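4.2 Clear surfaces and what people count as tidy

Much of the advice on tidying rests on the claim that a bare surface stays bare. The Skerus guide says so on its first page, and Kawaguchi repeats it without a source. We are not persuaded. Of the 36 households in our diary study, 6 kept a table clear for the full month of March, and 4 of those had a second table close by that took the overflow. The diaries rarely mention that second table unless we asked.
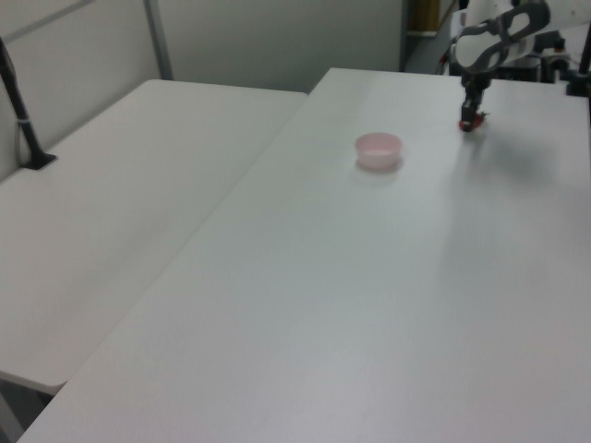

Figure 2. Two tables placed edge to edge, with a single bowl.

A clear surface is hard to define once anything at all is left on it. The Nakomell scale scores a table by the number of items on top, so one cup and one stack of post score the same. It also treats each table as a separate case, which makes little sense where two tops meet along a long seam, as in Figure 2. The small pink bowl there is empty, and under Nakomell it still counts as clutter. Several of our diary keepers would have called it a place to put keys — in other words, part of the tidying. Both readings can be defended, and the scale offers no way to choose between them.

The Trastance revision adds a score for "purpose", but this was judged by the raters and never by the people who lived with the objects. We therefore report item counts only, and would warn against reading them as a measure of order.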